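4. Setting up for fabric work

Applies to the Lencho gripper kit, flat-finger version. If you have the angled cup fingers, go to section 6. Do section 3 (power and stop button) first. Don't skip it.

4.1 Before you start

You need:
- gripper kit, fingers fitted
- wrist camera, plugged in, lens cap off
- the soft-grip profile (on the Umstead control box, menu 3)
- test cloth. Any old jumper or towel will do, no zips
- hex key from the lid pocket

Clear the table. Mugs, phones, loose cable, all of it. Cloth drags things.

CAUTION: stop button within reach of whoever is standing nearest the arm. Not on the far side of the table. Hands out of the gripper whenever the green light is on.

4.2 Loading the soft-grip profile

1. Box on. Wait for the second beep. First one means nothing.

2. Menu 3, Profiles, pick SOFT. If the list is empty the box is on old firmware. You want build 2973 or later. Build 1154 will show the name but ignores the force limit, so update before going any further.

3. Press and hold OK until the screen blinks. A short press only previews.

4. Go back one level and check the profile name shows in the top line. If it says DEFAULT you let go too early. Repeat step 3.

Note: profile is lost on a hard power-off. Use the menu shutdown. Yes, we know. Fix is planned for the February release.

4.3 Zeroing the fingers

5. Fingers empty. Nothing between them, not even lint.

6. Menu 5, Zero. Arm stays still, fingers close slowly, touch, open again. Keep clear.

7. Look at the tips from the side. They should meet flat along the whole edge. If they meet at the top only, slacken both finger screws half a turn, push the fingers square, re-tighten, zero again.

8. Zero fails twice: error 3086 on screen. Nearly always a loose finger screw or thread caught in the slide. Clear it, try again. Still failing, stop and ring support, don't force it shut by hand.

Scuffs on the finger faces are fine. Burrs are not, they snag knitwear. Run a fingernail down the inside edge with power OFF. If it catches, swap the finger.

4.4 Camera check

9. Open the live view. Both finger tips should be in it. If only one is, the bracket has turned, loosen it and nudge it back.

10. Wipe the lens. Dry cloth only.

11. Hold a piece of fabric up close, well in front of the tips. Close stuff goes soft, thats normal at this range. The finger tips are what need to be sharp.

Note on dark cloth: black on black fingers is hard for the edge finder. Use a pale table top and turn Contrast to HIGH. The Pesberg lamp helps if your room is dim, but point it at the table and keep it off the lens.

4.5 First grip

12. Lay the cloth down with one edge bunched up a bit so there is something to take hold of. Flat cloth is section 5, harder, leave it for now.

13. Jog mode, speed LOW. Bring the fingers in with one either side of the edge. Thick knit will bulge up and fill half the live view. Carry on, as long as you can see the fingers.

14. Tap CLOSE in short presses until the fingers come up against the fabric. Take a fold or a rim where there is one, it holds better than a single layer.

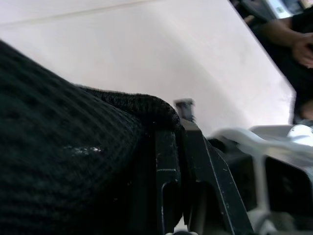

15. Lift slowly, a hand's width, no more. Watch the edge. If it slides, lower, open, take a deeper bite. Don't just turn the force up.

16. Hold, then lower and open. Do the whole thing again from step 13 untill it holds every time.

CAUTION: helpers can stand by the table but not lean over it while the arm is in jog mode. Sleeves count as cloth.

4.6 If it goes wrong

Cloth stuck on the fingers after OPEN: power off, peel it away sideways. Don't pull upwards.

Loops pulled in the knit: force too high or a burr. Check the profile name first.

Live view freezes: unplug the camera at the box end, wait, plug back in. No need to re-zero.

Gripper stops half way: press stop, check for cable caught behind the wrist, release, start again at step 5.

Questions on this section to Zahira Tuhumury at Prutitine support. Spare fingers and screws, Ashwin Murthy. Have the serial number ready, it's on the underside of the box.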